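Returns bench going over to grippers, what happens to the people?
Workplace automation board > Warehouse and light packing 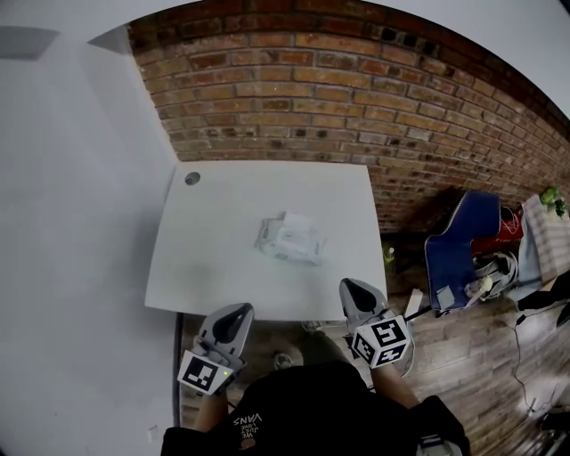 One soft white pack on the table, a gripper in each hand.

retitwood_nights
We do returns and repack for a few online sellers. Until April it was all by hand: pick up the pack, check the seal, turn it so the label faces up, put it in the tote. Now two of us per shift do the same work holding the hand grippers, and the recordings go to Dririer, who are setting up the arm that is supposed to take over the soft packs. Target is 500 good recordings per item type. Pay is the same. What I want to know is what other places did with their bench people once the arm was running. Our manager says "moved to other duties" and leaves it there.

palletjack77
Same thing at our place, different supplier. There were 14 of us on the bench before and there are 14 of us now, but only because they stopped replacing people who left receiving and put us there. So no layoffs. The work is heavier though. If you have a bad back, ask about that before you ask about anything else.

Tedgate_Mo
I'd push back on "same pay." You are doing a different job. Holding a pair of grippers out over a table all shift is harder on the forearms than picking up packs with your fingers, and you are slower, so if they still count your rate you lose. Did they drop the rate?

retitwood_nights
They dropped it for the recording hours only. Before it was 630 packs a shift. On recording hours there is no pack rate, just the number of clean takes. A take where you fumble the pack and pick it up again gets thrown out, and that is what people complain about.

zmikus
Zdislava Mikuš here, I lead days at a site that started this last year. Please don't let them throw out the fumbles without asking why. Ours kept a share of them because a machine that has only been shown perfect pickups does poorly when a pack slides. It also took a lot of pressure off the crew once a fumble wasn't a wasted take.
On the original question: we kept everyone, but the bench job as it was is gone. Two people per shift watch the arm and clear what it can't handle, mostly crumpled or half-open packs. The rest rotated to inspection and outbound. Some like it. A couple of the older hands miss the bench and I don't blame them, it was a quiet job and you could talk.

palletjack77
The talking is a real thing. Clearing jams you stand by yourself all day.

grumbleworth
I'll disagree with most of this. You are teaching the thing that replaces you and they are paying you the ordinary rate to do it. "We kept everyone" is always true in the first year. Ask me about year three.

zmikus
That's fair, I can't speak for year three. I can only say what we have in writing, and that is no cuts tied to the arm for 2 years. Get something like it before the recordings are done. Afterward you have less to bargain with.

Tedgate_Mo
Agree with that part. Also get it written down what the recordings can be used for. Ours were shared with a second site and we heard about it from a driver.

retitwood_nights
Didn't think of that one. I'll bring both up. On the forearms, is anyone rotating during the shift? We do nearly the whole block in one go.

palletjack77
We switch at every break. Raise the table if it adjusts. Ours was set for packing and it was too low for the grippers.

aigner_line4
Rotation helped us at Aigner more than the table height did. We had people with sore wrists in the first month and it mostly stopped when they went to half blocks. I disagree with grumbleworth a little, I moved from the bench to maintenance because of this and I get paid more. But there was one opening and six of us asked for it.

grumbleworth
So five didn't get it.

aigner_line4
Right. Two of them are still on outbound, the others left on their own.

retitwood_nights
Thanks all. Meeting with the manager is at 3:30, I'll ask for the written part first and post what he says.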